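Why Do Baskets Hold Together?

Hi, it's Bergþóra again! Last month I wrote about knots, and a bunch of you asked about weaving, so let's do baskets.

I love baskets. My kitchen is full of them, and so is my car, and I once carried a very annoyed hen home in one. But when I was a kid I could never figure out how a pile of skinny sticks turned into something strong enough to hold potatoes. No glue! No nails! Just sticks going in and out.

So let's start with the in and out part. A basket has two kinds of strands. The ones that stand up are called stakes. They're like the ribs in your chest. The ones that go around sideways are called weavers, and each weaver goes in front of one stake, behind the next one, in front, behind, all the way around. On the next row you swap, so wherever you went in front before, now you go behind.

Every time a weaver bends around a stake, it rubs against it. That rubbing is called friction, and it's the same thing that stops your sneakers from sliding on the sidewalk. One little rub isn't much. But a basket with 22 stakes and 12 rows of weaving has more than 240 places where strands cross, and all those little rubs add up to one very stubborn basket.

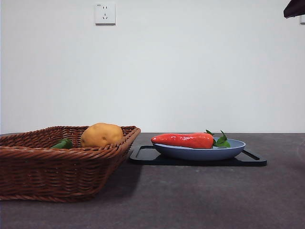
What are the strands made of? Lots of baskets are made from willow, which grows in long bendy shoots. Others are rattan, a climbing palm that grows in hot, rainy forests. It can get longer than a school bus! People also weave with grass, reeds, strips of wood, and plastic.

Dry willow snaps if you bend it hard (I've poked myself in the chin this way), so basket makers soak it in water first. Then it bends nicely, and when it dries it stays in its new shape.

The top edge is the tricky bit. If you just stopped weaving, the last row would slide right off. So you bend the stakes over and tuck them in behind each other, and that makes a border.

Want to try it? Cut slits in a paper plate from the edge toward the middle, making an odd number of sections, and weave yarn over and under them. Why odd? Because then the in and out swaps by itself each time you go around. Try it with an even number too and see what your yarn does. Mine took a whole Saturday and came out looking like a squashed hat, and I keep my buttons in it.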